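Water marks on a light wood table, finish or wax??

Posted by Rongrong Tan in Home & Repair
September 21, 2020

Hi all, hoping someone has been through this. We got a secondhand dining table in March, pale wood, not sure what kind. Seller said it was "oiled" but couldn't say with what. For the first few months it was fine, spills just sat there and we wiped them up. Now any glass left out overnight leaves a ring. White-ish ones mostly, plus one dark spot near the end where a plant pot was.

Tried so far: mayonnaise (my aunt's idea, smelled awful, did maybe a little), a hair dryer on low, and a cheap spray polish that just made it shiny in patches. I have a tin of Wurico furniture wax in the closet, never opened. Do I put that on top or do I have to strip everything first? Renting, so no big sander and no garage. Also two kids, so whatever goes on has to be ok to eat off once its dry.

4 people found this useful

Chae-won Ham
Don't put wax on yet. Wax over a worn finish just locks the marks in, then you have to get the wax off too. Ask me how I know.

First find out what's on there. Drip a little water in the middle of the table and leave it alone for 12 minutes. Set a timer. If it still sits up as a bead and wipes off clean, the finish is ok there and your rings are probably only in the top layer. If it goes flat and the wood under it turns darker, the oil is worn out and needs redoing. Do it in a couple of places, the middle is usually in better shape than where people sit.
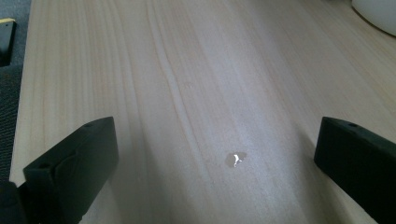
A little clear liquid on the tabletop for the drip test.

White rings = moisture in the finish, usualy fixable. Very fine steel wool (0000), a drop of mineral oil, go with the grain, light pressure. Stop when the ring is gone. Wipe it all off.

Dark spot is a different problem — the water got down into the wood. Steel wool won't touch that. You can try oxalic acid, sold as wood bleach, but wear gloves, follow the label and keep the kids out of the room. Rinse well. Let it dry a full day before any oil goes on.

For re-oiling by hand: wash with mild soap, dry overnight, sand lightly with 220 paper, vacuum, thin coat of hardwax oil, wipe off the extra after 18 minutes or whatever your can says. Second coat next day. Mine was around $22 for a small can and I have most of it left. Check the can for food contact, and wait for the full cure time before anyone eats on it, not just until it feels dry.

IMPORTANT lay oily rags flat outside to dry or put them in a metal can with water. Balled up in the trash they can catch fire. Really.

Baoshan Dai
just get a tablecloth lol. had rings on mine for years, who cares

Guilan Gu
Agree with Chae-won mostly. I'd skip the bleach in a rental, it's easy to end up with a pale blotch thats worse than the spot. Put the plant back on top of it with a saucer under.

Also get that spray polish off before you do anything, a lot of them have silicone and new oil won't stick right. Mineral spirits on a rag, windows open, couple of passes. I didn't do this on a desk and got little craters all over it, had to start again.

Rongrong Tan
Thanks, did not know that about the rags. Going to clean off the polish first and then try the drip thing at both ends. Will leave the wax in the closet for now.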